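# Lerato Pillay on the transfer that took all summer

I'd been told I had 20 minutes with Lerato Pillay, and we spent the first five of them talking about shin pads. She still wears the tiny ones. "They're basically playing cards," she said, and she pulled one out of her bag to prove it. She's right, I've had bigger bookmarks.

We were in the coffee place across from the training ground at Konska, the club she joined in August after a summer that was, by her own description, "one long phone call." If you follow the league you'll know the outline. Olider wanted to keep her. Nyberg wanted her and made a lot of noise about it. Konska hardly said a word and ended up with the player. I wanted to know what that was like from the inside, and she was happy to tell me (she warned me she'd talk fast, and she did).

"So the season ends and I'm on my mom's couch, eating toast, and my agent calls and says Nyberg put an offer in," she said. "And I said, great, what happens now? And she said, nothing, Olider already said no. That was the whole first week. An offer and a no."

Nyberg came back twice more. Three bids in all, each one a bit bigger than the last, and each one in the papers before she had heard about it herself. I asked if that bothered her.

"The first time, yes. I found out about the second bid from a guy at a gas station! He goes, are you leaving, then? And I'm standing there with a bag of ice. I didn't know what to tell him. I said I was going to a barbecue."

She laughs about it now, but she told me July was hard. She had two years left on her deal at Olider and she was expected back for preseason, so back she went. Same locker, same drills, same spot on the left of midfield. Some of the fans were great. Some of them weren't, and she switched off her comments after the first friendly and hasn't switched them back on.

"I get it, I do," she said. "I grew up going to games. If my favorite player was maybe leaving, I'd have been furious, I'd have cried in the car. But I was still running the same hills as everyone else. I never skipped a session. I want that written down."

It's written down.

What I hadn't understood until we talked was how Konska got into it at all. Their coach had seen her play for Ninolora, the little club where she started out, back when she was a teenager and still being used as a right back. They'd kept in touch on and off, a text after a good game, that kind of thing. When the third Nyberg bid was turned down, Konska called Olider directly, agreed on a price in an afternoon, and then called her.

"I was in the bath," she said. "I'm not going to make it sound more glamorous than that."

Konska is a smaller club than Nyberg, and I asked her straight out if she'd taken less money to go there. She looked into her cup for a while.

"A bit less. Not so much less that I should get a medal for it. They told me where I'd play and who I'd play next to, and Nyberg kept telling me about the stadium. It's a lovely stadium. I'd already played in it."

Her first home game drew 909 people, up from the 600 or so who... well, she stopped herself there and said she'd better not quote the old crowds, she'd only get them wrong and her dad would text her. Her dad keeps everything. Programs, ticket stubs, the team sheet from her Ninolora debut with her last name spelled with one L.

They lost that first one, by the way. She hit the post in the second half and still isn't over it.

"I've watched it back so many times. If I open my body up a little more, it's in. My roommate walked in on me doing it in the kitchen with an orange. Full follow-through – I nearly took the blender out."

Things have picked up since. She's been moved inside, closer to the striker, and she loves it, even though she spends half the game getting kicked. (Hence my follow-up question about the shin pads, which she ignored.) She sees more of the ball there. She also has to turn with her back to people, and she's been staying late to work on it, mostly with one of the young goalkeepers feeding her passes until it gets dark.

I asked about going back to Olider in March, and whether she expected boos.

"Oh, for sure. My old neighbor has already told me she's going to boo me. She's feeding my cat until I find a place that takes pets, and she's going to boo me."

She checked the time then and started hunting for her keys, still talking, about the cat now, and the apartment she'd seen with the tiny balcony, and whether a cat would even like a balcony.

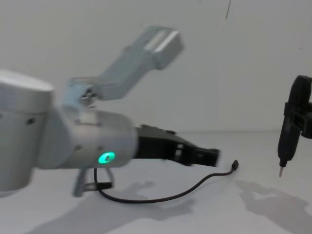 "He's never been outside higher than a porch," she said. "I'll put some netting up and we'll see. Anyway, I've got gym at two, walk with me."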